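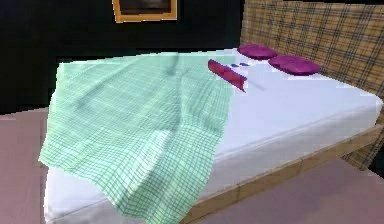 Bed making is the job most people ask about when they start pricing up a household robot, and it is the one where the sums go wrong most often. Washing up has racks and edges to work to. A bedspread has neither, and the machine has to deal with it wherever it happens to have been left. These notes are for anyone putting money aside for a bed-making arm at home or in a small guest house. They come from our own buying at Brovcombe, where we let rooms, and from a year of asking suppliers awkward questions.

## Measure before you ring anyone

- Mattress height from the floor, with the sheet on.
- Width of the clear floor down each long side, at its tightest point.
- Depth of any ledge or rail that sticks out past the mattress. A wheeled base has to stop short of it, and that comes straight off the reach.
- Distance from the foot of the bed to the nearest wall or wardrobe.
- Whether the headboard is fixed to the wall or to the bed.

Write these on one sheet of paper and send the same sheet to every supplier. If you give them over the phone you will get quotes for different jobs.

## Work out the job, then the machine

A cover that has slid over to one side, with a fold through the middle and one edge hanging towards the floor, is an ordinary morning's work. Ask each supplier to start from that. Plenty of demonstrations begin with the cover already square and only need a tug at one corner.

Decide which of these you want done and which you will go on doing yourself:

1. Pull the cover across so both sides hang the same.
2. Smooth out ridges.
3. Lift pillows off and put them back.
4. Move small things left lying on the sheet.
5. Strip and change bedding.

The first two are within reach of a single arm on a decent base. The third usually is, if the pillows are plump enough to grip. The fourth needs better cameras and costs more than you would expect. We left the fifth out of our budget altogether and still do it by hand.

## What it cost us

We had two quotes that were worth reading.

| Item | Flivomo, single arm | Prado, two arms |
|---|---|---|
| Machine and base | £1,614 | £2,884 |
| Soft finger pads, per set | £80 | included |
| Stated time per bed | 4 minutes | 4 minutes |

The Flivomo price left out the finger pads, so the true starting figure was £1,694. Check for this. Pads are listed under spares in most price lists, and a machine without them is no use on cotton.

Two arms will hold one edge while pulling the other, so the cover travels flat. One arm has to pull, let go, roll round and pull again. On a single bed we could live with that. On a double against a wall we could not, and the Prado was the only one worth having for that room.

## Bedding that helps

You can save money here before buying anything.

- Checked covers are easier than plain ones. The lines show up folds, both to the camera and to you when you come in to see how it did.
- Pick a cover that differs clearly in colour from the sheet. Green on white is good. White on white gave our supplier's trial machine a lot of trouble.
- Pillows in a strong colour are easily told apart from both.
- Avoid fringes and tassels. They get caught in the fingers.
- Buy two covers the same, or the settings will want changing every wash day.

## Try it on the computer first

Ask whether the supplier can run your room as a simulation. Prarkiddale, who handled our order, did this from the measurements and charged nothing for it. It will settle questions of reach and where the base can stand. It is less good on cloth, so don't take a smooth result on the screen as a promise about your own bedspread. Heavy quilts in particular behave quite differently from thin cotton.

If the simulation fails on reach, try moving the bed before going up a size. Shifting ours away from the window wall in June saved us from ordering the longer arm.

## Keep something back

Set aside money for a second set of pads, a spare battery and one engineer's visit. Get the call-out price in writing and ask if travel is included. Ask how long spare parts will be stocked, too. Flivomo gave us an answer the same afternoon and Prado took three letters.

Leave the old bedspread in the cupboard for testing. New finger pads can mark pale fabric until they have been wiped down with a damp cloth and left to dry overnight.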